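We use cookies to run this site. Accept | Settings

Part-time floor and door finisher, Plivville

Leblanc repairs and refinishes interiors in older rental homes. We need one more person for our Plivville crew, four days a week, to sand and seal floors, rehang doors and touch up paint. 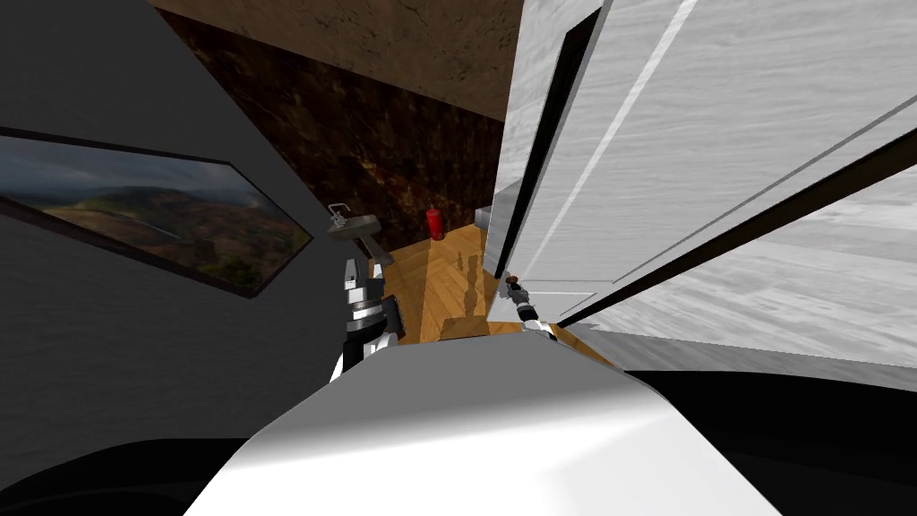

Last updated: May 10, 2021

The work is on your knees a good part of the day. You should have used a drum sander before and be able to lift 100 pounds with a partner. A driver's license is required. We supply tools, masks and knee pads.

Most jobs are in Plivville, with a few in Gikthorpe. Crews start at 8 and are paid for travel between sites.
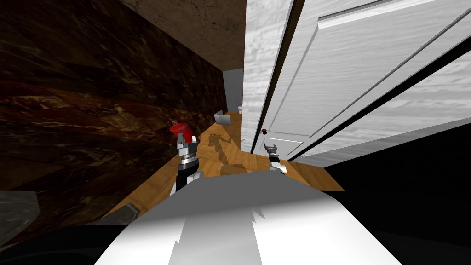 White door and dark wall, seen at a tilt

To apply, send a short note on past work and two references to Hòa Tôn at the Leblanc office. Applications from April are still being read, so please don't send a second one.

Shares: 8 | Comments: 4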